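Chapter 6

Materials and Their Properties

Chapter Outline
6.1 What Is a Property?
6.2 Materials Full of Holes
6.3 Metals and the Flow of Charge
6.4 Layers, Coatings, and Boards
6.5 Choosing a Material
Key Terms
Review and Practice

Learning Objectives

After studying this chapter, students should be able to explain the difference between a material and an object, describe how a property is measured, compare porous and solid materials, describe in simple terms why metals conduct electricity, and give reasons for the choice of a material in a household or workplace product.

Before You Begin

This chapter draws on the treatment of mass, volume, and density in Chapter 3. Students who are unsure how to find the volume of an irregular object should review Section 3.4 before going further. A hand lens, a kitchen scale, a measuring cup, and a notebook are sufficient for the activities in the first half of the chapter. The second half requires a low-voltage battery holder and a small lamp, which may be shared among several groups.

Introduction

In the town of Clidmont, the public works office once replaced the benches in its main park. The old benches were made of iron and had stood for many years. The new ones were made of pressed wood fiber, and they were chosen for their low price and pleasant appearance. Within two winters the seats had swollen, the screws had pulled free, and the town was obliged to buy benches a third time. The design of the benches was sound. The material was the wrong one for a place where rain collected and froze.

Decisions of this kind are made every day, by manufacturers, builders, cooks, tailors, and families. A frying pan must carry heat to the food while its handle keeps heat from the hand. A raincoat must keep water out and still bend at the elbow. A window must admit light, resist wind, and be cheap enough to replace. In each case someone has had to ask what a material does under certain conditions, and whether that behavior suits the purpose.

The word "material" is used in this book for the substance or mixture of substances from which an object is made. A spoon is an object. Steel is a material. The same object may be made from different materials, and the same material may be made into very different objects. Students often confuse the two at first. The question "Is a spoon heavy?" has no useful answer until the material and the size of the spoon are known. The question "Is steel dense?" can be answered for all steel objects at once.

6.1 What Is a Property?

A property is a feature of a material that can be observed or measured. Color, hardness, density, stiffness, and the ability to carry an electric current are all properties. Some can be judged by the senses. Others require an instrument and a careful procedure.

A useful statement about a property has a number and a unit whenever possible. To say that a block is "light" tells the reader very little. To say that a block with a volume of one liter has a mass of 890 grams allows the reader to compare it with water, which has a mass of very nearly 1,000 grams per liter, and to predict that the block will float.

Properties may also depend on conditions. Candle wax is firm in a cool room and soft in a warm one. Rubber that stretches easily in summer may crack in severe cold. For this reason, laboratory reports state the temperature at which a test was made and, where it matters, the moisture of the air.

Two further terms are needed. A physical property can be observed without changing the material into a different substance. A chemical property describes how a material changes into something else, as when iron rusts or paper burns. This chapter is concerned mainly with physical properties. Chemical change is taken up in Chapter 8.

6.2 Materials Full of Holes

Many common materials are not solid all the way through. Bread, brick, cork, chalk, pumice, and bone all contain spaces, called pores, that are filled with air or with a liquid. A material with many pores is said to be porous.

The share of the total volume taken up by pores is the porosity of the material. A sample with a total volume of 100 cubic centimeters, of which 30 cubic centimeters is open space, has a porosity of 30 percent. Porosity alone does not tell us how a material will behave. It also matters whether the pores are joined. If each pore is sealed off from its neighbors, water cannot pass through, and the material may float for a very long time. Cork behaves in this way. If the pores are joined, water moves from one to the next, and the material soaks it up.

The cellulose kitchen sponge is a familiar case of joined pores. Cellulose is the substance that gives plant cells their strength, and it attracts water strongly. In a sponge it forms thin walls around pores of many sizes. The large pores fill and empty quickly when the sponge is pressed. The smallest ones hold their water even after a firm squeeze, which explains why a sponge that has been wrung out still feels damp. Sponges for washing dishes are often sold with a second layer, a rough pad of a different material, so that one object can both absorb and scrub. 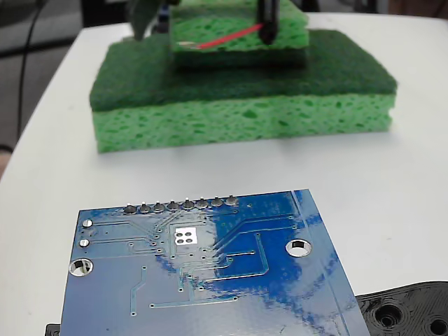
Wilfredo Saludo objects that a sponge should be called two materials and never one, and that students who test "the sponge" as a whole will get results they cannot explain. The objection is a fair one. An object made by joining two or more materials in layers has properties that depend on all of them, and a test must state which layer was measured. In Activity 6A, students are asked to separate the layers before weighing them.

Activity 6A: How Much Water Does It Hold?

Weigh a dry sample of cellulose and record its mass. Place it in a bowl of water for 30 seconds, turning it once. Lift it out, allow it to drip until the drops are well separated, and weigh it again. The difference between the two readings is the mass of the water held. Repeat with a piece of felt, a piece of cork, and a folded paper towel. Divide the mass of water by the dry mass in each case, and enter the results in a table.

One class in the Ranjbar district carried out this activity in March with a dry cellulose sample of 9 grams and obtained a wet mass of 189 grams. The sample had therefore taken up 180 grams of water, or 20 times its own dry mass. Results will vary with the brand and the thickness of the sample. Students should not adjust their figures to match those printed here.

6.3 Metals and the Flow of Charge

In a metal, some of the electrons are not tied to any single atom. They are free to move through the whole piece. When a battery is connected across a metal wire, these electrons drift in one direction, and a current is said to flow. Materials in which charge moves easily are called conductors. Materials in which it moves hardly at all are called insulators. Most plastics, glass, dry wood, and rubber are insulators.

Neither group is more useful than the other. An ordinary electric wire needs both. The metal core carries the current, and the plastic covering keeps the current from passing to other wires or to a person's hand. The covering is usually colored so that one wire can be told from another. Students should note that color conventions differ from one country to another and from one type of equipment to another, and that the color of a wire must never be taken as proof that it is safe to touch.

At its ends, a wire must be joined to something else. A bare end wrapped around a screw may work loose. A common solution is a metal terminal, a small fitting pressed tightly onto the wire. The ring terminal has a round opening through which a screw or stud passes, so that it stays in place even if the fastener loosens slightly. The pressing operation is called crimping. A good crimp squeezes the metal of the terminal and the metal of the wire into such close contact that the joint adds very little resistance of its own.

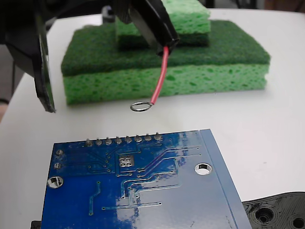 6.4 Layers, Coatings, and Boards

Wires are practical when there are few connections to make. As devices became smaller and more complex, connecting each part by hand became slow and costly, and mistakes were hard to find. The printed circuit board answered this difficulty by placing the conductors flat against a stiff insulating sheet.

A typical board begins as a sheet of glass fiber and resin with a thin layer of copper bonded to it. Copper is removed where it is not wanted, and the narrow paths that remain are called traces. Where a path must pass from one side of the board to the other, a small hole is drilled and lined with metal. Such a hole is called a via. Larger holes near the corners allow the board to be fastened in place.

The finished copper is then covered with a thin coating known as solder mask. The mask is an insulator. It protects the copper from air and moisture and keeps solder from spreading between neighboring traces. Green is the traditional color, but blue, red, black, and white are also used, and the choice has little effect on how the board works.

Idalina Bragança, whose notes on workshop teaching were consulted for this section, suggests that students follow a single trace with a pencil tip from one end to the other before attempting to read a diagram. The exercise takes only a few minutes - longer on a crowded board - and it teaches that every bend in a trace is there to reach a certain point without touching another.

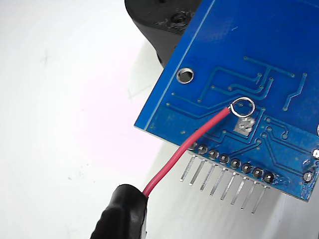 6.5 Choosing a Material

The selection of a material nearly always involves a compromise. Suppose that a firm named Todel wishes to make a lunch container. The designers list the properties they require: the container must be light, must not crack when dropped, must withstand hot water, and must not give a taste to food. Glass meets the last two requirements and fails the first two. A thin, cheap plastic meets the first and may fail the third. Stainless steel does well on most counts but costs more and cannot be used in a microwave oven.

A selection table is a helpful tool in such cases. The required properties are written across the top and the possible materials down the side. Each box is filled in from a measurement or a reliable reference, and any box that cannot be filled is left blank until a test has been made. The practice project at the end of this chapter, the Fisex Box, asks each group to complete a table of this kind for a container that must keep a small battery lamp dry in the rain.

Key Terms

Conductor: a material through which electric charge moves easily.
Insulator: a material through which electric charge moves hardly at all.
Porosity: the share of a material's total volume taken up by open space.
Property: a feature of a material that can be observed or measured.
Trace: a narrow conducting path on a printed circuit board.
Via: a metal-lined hole that joins paths on different sides or layers of a board.

Section 6.1 continues on the next page with a table of densities for common solids and instructions for the use of the balance.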